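Canteen walk-round, Histthorpe site, 24th February
Checked by: Mercy Temba
Copy to: Andor Lengyel

1. Fire door, kitchen side
OK. Closes by itself. Sign peeling, needs new one.

2. Extinguishers
Tag 614 fine. Tag 672 out of date, told Ruairi Baird.

3. Fridge temp log
5 days missing. Not good. Maj-Britt to chace up.

4. Floor by dishwasher
Mat curling at corner. Trip hazard. Replace before June.

5. Utensils
Pink plastic spoon and white ceramic one, both stay on the list. Anything chipped or cracked goes in the bin, dont put it back in the drawer.

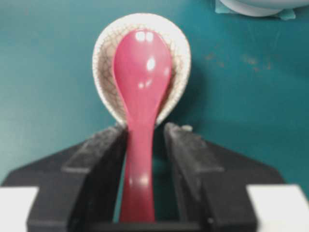
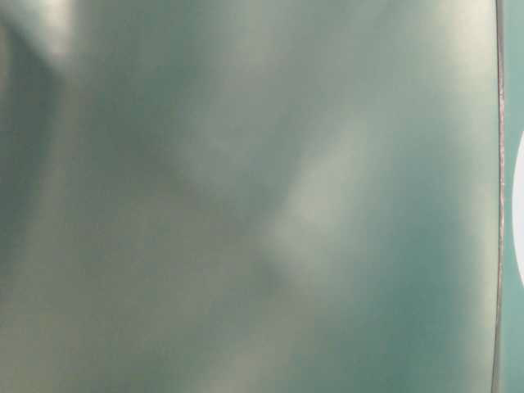

6. First aid box
Low on burn gel. Plasters OK, 17 left. Eyewash sealed.

7. Lights
One tube flickering over sink. Reported twice allready.

Recheck items 2, 3 and 4 next visit.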